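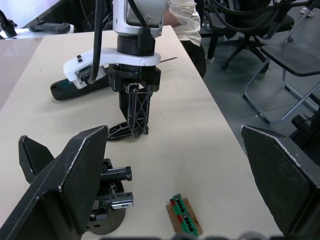
Is a folding craft table sturdy enough to use as a proper desk?

Mostly, as long as you lock both leg braces and keep the heavy stuff over the legs and away from the flap end. I've been typing, sewing and eating my lunch at one since January and it has only given me a fright the once.

The table in question is the Rada from Stinia, the bigger of the two sizes. I wanted something I could put up in the back bedroom during the day and fold away when my sister comes to stay, and I'd got fed up of the old pasting table (which bowed in the middle like a hammock and had paste on it from at least two previous houses). I paid 200 pounds for mine, full price, my own money, and then of course it went into the sale a fortnight later. Typical!

Putting it together is a bit of a cheek for something sold as ready to use. The top and one set of legs come joined up, but you have to fit the other set yourself, and the little spanner in the bag is so soft that it rounded off before I'd done the last bolt. I went and got a proper one from the shed and was finished in 40 minutes, tea included. The leaflet has drawings only, no words, and drawing four is upside down compared with drawing three, so do look at the bolt holes before you tighten anything.

Once it's up, it's lovely. The height suits me far better than the kitchen table for cutting out fabric, my shoulders don't ache, and the top wipes clean with a damp cloth. Biro comes off. Tailor's chalk comes off. Beetroot came off too, though I did get to it quickly. My sewing machine is a heavy old thing and at full speed there's a bit of a shimmy, but a folded tea towel under the machine sorted most of that out.

The fright was the flap. It's held up by a sliding bar, and if you don't push the bar all the way until it clicks, it'll hold a mug quite happily and then drop the moment you lean on it. I leaned on it. I now check the click every time and I've had no trouble, but I wouldn't want small children near that end.

I did look at the Sokell before buying, and my neighbour has one. It's 90 pounds cheaper and a good bit lighter to carry upstairs, but the edges felt sharp on my wrists and there's no flap at all. If you only want a table for wrapping presents or the odd jigsaw, I'd save the money and get that one.

Folded, the Rada goes behind the bedroom door with room for the dressing gowns still to hang, which was the whole point. It does like to slide on floorboards, so mine stands on a bath mat. Four stars from me, and it'd be five with a decent spanner and a louder click.

Comments

Kvido Paulík: Same trouble with the bolts on mine. I wrote to the shop and they posted me a better spanner, so it's worth asking.

patchworkpam: Does the flap fold down with a machine still sitting on the main part? I hate lifting mine on and off.

Reply from the author: It does, Pam, the flap is on its own hinge. You'll have to lift the machine off before you fold the legs though!

greenkettle: Bath mat tip is brilliant, thank you. Mine's been creeping across the landing for months.

We use cookies to remember your settings and see which pages get read. Accept | Manage choices

Contact | © Policarpio Home Reviews | Back to top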